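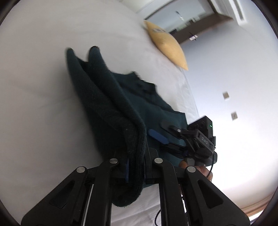

Solange Chevalier

Trellislow is a small home laundry and folding service. I started it with Thibault Bailly, and the two of us still do most of the house visits. We wash, mend and fold clothes for people in Pellovport, and we put them away in the closet if the customer wants that.

Knitwear is the larger part of our work. Sweaters don't do well on hangers -- the shoulders stretch -- so we fold them and stack them on shelves. We fold on the customer's own bed. A bed is wider than most tables, and a sheet doesn't snag wool. Pillows and cushions go up toward the headboard, the quilt gets rolled to one side, and the middle is left clear. 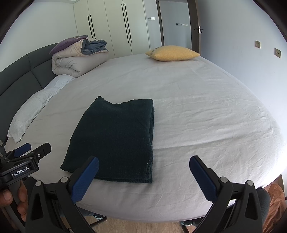 Sleeves go in first, then the sides, then the hem comes up. A thick knit gets 2 folds at most. Dark colors show lint, so those get a pass with the brush before they go on the shelf. We don't use folding boards. Thibault tried one for a month and went back to doing it by hand.

We look after 240 households. A regular visit takes 3 hours, and the first one is usually longer, as we go through the wardrobe with you and agree on what goes where. Repairs such as loose seams and worn cuffs go back to our workroom on the Fontana side of town and are returned in 8 days.

In August we work mornings only. Winter blankets and heavy coats can be dropped off at the workroom then, and we store them until you ask for them. Customers who came to us from Kinberg, the dry cleaner that used to be next door, keep the prices they had there.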